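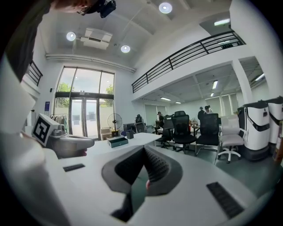 Figure 1. White desk with small boxes, facing the glass entrance doors.

Daylight and Desk Lighting at Grulldale Library
Yogesh Shukla and Shivam Chauhan

We wanted to know if the ground floor at Grulldale needs its ceiling lights on during the day. Light was measured at 4 desks, three times a day, for 20 days in November. The meter was set flat on the desk each time.

The highest reading was 2,028 lux, at noon on the desk closest to the doors. Desks by the back shelves stayed under 300 lux even at noon – too dark for long reading.

We suggest putting the front row of lights on its own switch. The back row should stay on. We did not test evenings, and one morning is missing from the table because the meter battery died.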